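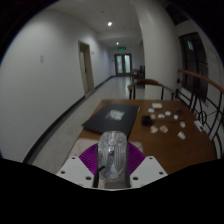
The long table in the hallway.

Okel Grazing Notices, data card

Last updated: Mar 30, 2019

The Okel Grazing Notices set is a table of public notices about the use of grazing land and forest reserve in the Okel district. It covers orders to leave, orders to register, permit renewals, and the replies that herders' and farmers' associations sent to the district office. The set holds 262 notices. Each one was split into separate statements, which gives 1777 rows in the main file.

Files

notices.csv — one row per notice
statements.csv — one row per statement, linked to a notice by notice_id
places.csv — the 32 villages and reserve blocks named in the notices, with spelling variants
CHANGES.txt — corrections made after the first release

Columns in statements.csv

notice_id: number of the parent notice
seq: order of the statement in the notice
issuer: district, council, association, or unknown
addressed_to: free text, as printed
type: order, request, denial, complaint, information
deadline_days: days allowed, blank if none is given
place_id: link to places.csv
text_en: English text, translated if needed
translated: 0 or 1

Source

Most notices come from the bound volumes kept at the Alico reading room. The rest were copied from boards outside council offices in the south of the district. Newspaper reports of a notice were used to fill in an issue date but never as a source for the wording. Where two printed versions of a notice differ, both are kept and the field variant_of points to the earlier one.
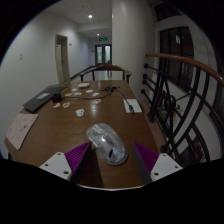

Tralska Public Records Project — Land and Local Government Section

How the rows were coded

Two readers coded every statement separately. Differences were settled by a third reader, using the Kowalczyk coding sheet, version 2. As a check, 100 statements were drawn at random and coded again from the start. Rows where the third reader changed the type are marked in the column revised.

"Order" is used only if the notice tells a named group to do something and the issuer claims the power to enforce it. An association telling its own members to move or stay put is coded "request", even if the wording is strong. This matters for anyone counting orders to leave, so please read the coding sheet first.

Known problems

- Notices from the two northern blocks are thin before the register was set up.
- deadline_days was left blank for wording like "at once" or "without delay".
- The group names in addressed_to are printed as found. Some are insulting or just wrong. They were not corrected.
- Place 17 and place 23 may be the same village.
- A notice in this set is not proof that anyone left, or that it was ever enforced.

Use

Free to use for research, teaching, and reporting, with credit to the project. Please do not use the set to identify families. Personal names of private people have been replaced with initials — public officials are given by office only.

Next release

A second batch of association replies is being typed up and should be added in April. Row numbers will not change. New notices go at the end of the file.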